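Journal > House and Garden > Moving

Print this page | E-mail this to a friend

What I learned from putting half a house into storage

We moved out of the Gedley house in December and into a rented flat in Okel, and I have only now had the last of our things back. A few people have asked how storage worked out, so I am writing it down while I still remember it.

The plan was for two months. The new place needed a floor and a boiler, and the landlord in Okel was happy to let us go month to month. I rented a unit on Strachan Road, on the ground floor, and paid up front. I should have asked what happened to the rate after the first term. It went up, and then it went up again, and by spring I was paying more to keep a sofa than the sofa had cost.

The packing I did mostly in the evenings. I started with the books, which was a mistake, as I used all the small boxes on them and then had nothing the right size for the kitchen. Plates went into big boxes. Big boxes of plates can't be lifted by one person. If I did it again I would do the kitchen first and let the books wait.

Labels were the other thing. I wrote on the tops of the boxes. Once they are stacked you can't see the tops, so in February I was in the unit with a flashlight looking for the tax folder and reading nothing but brown cardboard. Write on two sides at least. I also wish I had put the room they were going to, and not the room they came from. We had a box marked "back bedroom" and the new house has no back bedroom.

My sister lent me a list she had used for her own move. It said to wrap anything with fabric or a finish on it, and to leave wood some air. I followed the first part and ignored the second. The pine chest came out with a smell that I am still working on – baking soda in a saucer, drawers open, a bit better each week.

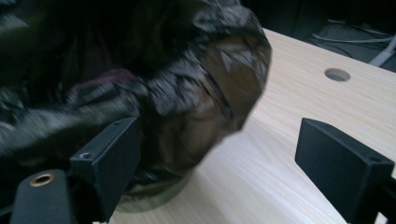
Dark plastic, with plenty of creases.

Plastic keeps dust off very well. What it doesn't do is let damp out, and the unit was not heated. The things I had wrapped in old bed sheets smelled like old bed sheets, which I can live with. The lamps were fine. The winter coats had to be washed, all of them, and one went to the cleaner.

I kept a list of what was in there, in a school notebook, and this turned out to be the best thing I did. By the end there were 17 pages. I crossed things off as they came home, and I could see what we had gone without and not missed. The fondue set, for one. A second ironing board. A whole box of cables.

Getting it all back took two trips with a rented van. The first day it rained and we only moved what could get wet, meaning the garden chairs and the ladder. The second went better. The sofa would not go through the front door with its feet on, and the feet needed an Allen key, and the Allen key was in a box marked "back bedroom."

I have given up the unit now. They wanted it swept out and the lock taken off, and the deposit came back to my card within the week. I have no complaint about the people at the desk. I would just read the second page of the agreement next time.

The garage here still has boxes in it. I do one on Saturday mornings before breakfast. The cables are next.

Posted Sunday, June 26, 2022

Comments

Leonie Grimshaw wrote:
We had the same trouble with a pine dresser. Ours only cleared when we took the drawers right out and stood them in the sun for a few afternoons. Baking soda did nothing for us.

marsh_lane wrote:
Did you have to take out their insurance or could you use your own? We are looking at a unit in Sodora and they say it has to be theirs.

The author wrote:
Leonie – thank you, I'll try that when it stops raining. Marsh, they took a letter from our home insurer, but I had to ask for it twice.

tobyk wrote:
Masking tape and a fat marker. You can peel it off and use the boxes again.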